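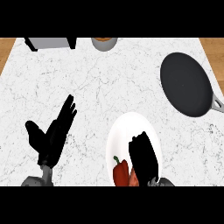
Vilém Kadlec thought we should have skipped the showroom and gone straight to the quarry, the bus only waits at the bottom gate until 4. He had a point. We did the showroom first anyway.

Open day at the Padine stone works, September, just outside Pluvitz. 134 steps up from the parking lot, no handrail for the last bit. Coffee at the top, free, pretty weak.

Cutting hall was the best part. Loud! Ear plugs in a bucket by the door. One block takes 12 hours on the big saw, says our guide Nina, and they leave it runing overnight. Polishing line was stopped for lunch so we got the talk without the noise — veins, sealing, why you never put lemon juice on marble. I have put lemon juice on marble.

Quarry tour sold out by 2. Should of booked. Stood at the fence instead and looked down, worth it even from there.

Offcuts sale in the yard, cash only. Got a gray piece for a pastry board, 76 with the edges smoothed. Heavy. Carried it all the way down and the bus had gone, so Planow on foot to the late train.

Would go again, better shoes.

3 comments · 12 shares

We use cookies to improve your visit. Accept | Settings

Contact | © All rights reserved | Back to top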